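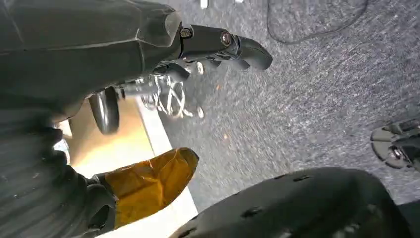 Porix, a developer of control software for robotic hands, today announced the results of a comparative trial of end effectors carried out over July at its Peixoto test hall. Two hand designs went through the same program of handling tasks, under one controller and one set of settings. The difference in construction is plain when they are brought close together: the black hand has grooved, layered plates over its segmented fingers, while the skeletal assembly leaves its white linkages and small joints exposed. Each design completed 1,000 grasps before scoring began, and the full trial recorded 3,662 attempts.

Card handling formed the most demanding part of the program. Thin, stiff objects leave little room for error in finger placement, and the task requires a hand to pinch a card, carry it and place it in one of the narrow slots of a cardboard sorting box.

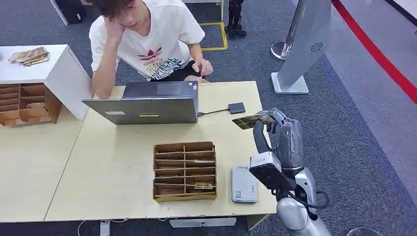 Scores were kept separately for pickup, transfer and placement. Placement accounted for most of the failed attempts with both designs, and a revised wrist approach angle reduced those failures by around 35 percent.

"Our customers ask which hand they should buy, and we wanted to answer with figures taken under equal conditions," said Miklós Szénási, head of testing at Porix. "The controller settings mattered more than we had expected."

The trial was conducted with integration partner Erkik. The Jeltik controller used throughout will be offered to 100 pilot customers. The complete test protocol is available from Porix on request.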